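Workshop notebook, January, bench side

Started 9:40. Still on the bag folding question. Vunis sent over their sheet last week with the "three-fold method" and the claim that it saves drawer space compared with just stuffing the bags in a bigger bag, as everybody has done since bags were invented. I am not convinced and I said so, but I agreed to give it a fair run.

What we have: the big mixed sack from Mercado (thin, crinkly, lots of static), the frosted ones from Tastuvham, and a short stack of cloths from the cupboard for comparison. The sheet says the method works for "all soft flat goods." I doubt that very much. A cloth stays where you put it. A thin bag springs back open as soon as you let go of the corner.

First go, Mercado bags. Flattened on the table, air pushed out toward the handles, folded in three lengthwise, then rolled from the bottom. The sheet shows a tidy packet. Mine looked like a cigar someone had sat on. The second was better. The fifth was decent and came undone while I was writing this line.

Problem one is air. If you don't get it out at the start, you chase it around for the rest of the fold. The sheet gives this half a sentence.

Problem two is the surface. On the bare tabletop the thin ones slide. On the green board they slide less, or I was being more careful by then, can't separate the two. Would need to alternate board and no board, same bag, same folder. Not done. Anyone who quotes me as saying the board helps has not read this page.

10:50. Frosted ones. Thicker, easier to grab, and they hold a crease if you lean on it. The lower edge is the weak spot: press there to hold it down and it bunches, then the bunch gets folded in and the whole packet has a lump at one end. Pressing farther up lets the bottom edge wander. I tried holding one side and smoothing with the other, bottom to top, then top to bottom. Top to bottom is worse. The sheet says top to bottom.

Cloths. Fine. Of course they're fine. Folding a cloth in three needs no sheet.

Now the space claim. Vunis says a drawer holds 115 bags folded their way. No drawer size given, no bag size given. I asked and got back a link to the same sheet. The older Nornden handout, which I dug out for comparison, says 700 for a "standard cabinet," and I don't know what that is either. Neither number is any use to us. Don't put them in the summary.

What I'd accept as a test: one of our own cubbies, one kind of bag, fill it folded, then empty it and fill it stuffed, same bags, and see which way the door-less front stops things falling out first. My guess is stuffed wins on quantity and folded wins on being able to take out a single bag without three others following it. That second thing is probably the only real reason to fold them, and it's missing from the sheet altogether.

There's also the time. Somebody has to do all this folding. Mercado's order list says 1,000 to a carton and we go through the things quickly. I timed myself badly (stopwatch left running through a phone call) so there is no figure today. It felt long.

After lunch, a few more of the frosted kind. Tried folding in half before the three-fold, which isn't in the method but keeps the sides in line. Liked it. Also tried skipping the roll and tucking the flat packet under itself. Came open. Tried again with a tighter tuck, came open more slowly.

To do:
Alternate board and bare table, write down which is which as it happens
Proper timing, phone off
Cubby test, folded against stuffed
Ask Vunis again about the drawer
Pull the torn bags out of the Mercado sack before the next run, they spoil everything

Where I am at the moment: the method is all right for cloths, fair for frosted, poor for thin. I would not rewrite the storage instructions on the strength of it.
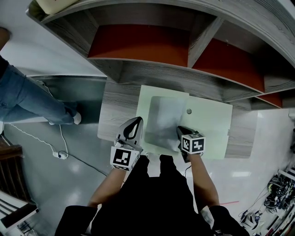
Still want to look at the half-fold before giving up on the thin ones. If folding them in half first stiffens them enough to survive the roll, there may be something in it, though then it's a four-step job and no longer the Vunis method. Will leave the good packets in the cubby overnight and see how many are still packets in the morning.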